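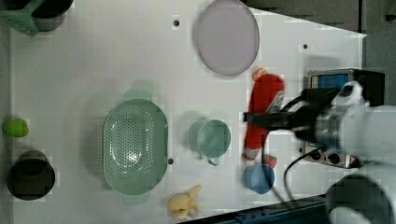 Speaker notes, Wanholm site meeting, Jun 2, 2024

Slide 1. Who we are
Say hello. I run the returns floor at Plalivcombe, 37 people on two shifts. We sort household goods and toys that customers send back. Last month it was 3938 items.

Slide 2. What the arm does
It picks up one item at a time and moves it. Soft toys, bottles, cups. Sunar set up the trial table and we chose what goes on it. Mention that the mix is deliberately awkward: light things next to hard things, round things that roll.

Slide 3. What changed for staff
Less reaching, more watching. Four people moved from sorting to minding the table, and all four had the training in paid time. Pause here. Someone will ask about jobs. Answer: no posts went, but agency hours fell, and the agency staff noticed.
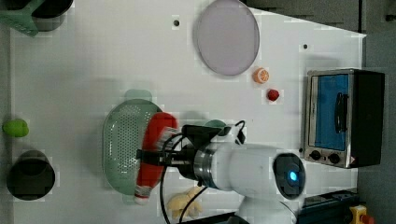
Slide 4. What people told us
Read two comments from the handout, no more. The main complaint is boredom. Minding is dull after an hour, so we now swap every 40 minutes. The Győri depot swaps less often and is looking at our rota.

Slide 5. Next
Second table in the autumn if the floor agrees. Pay grade for minders still not settled, say so plainly. Questions.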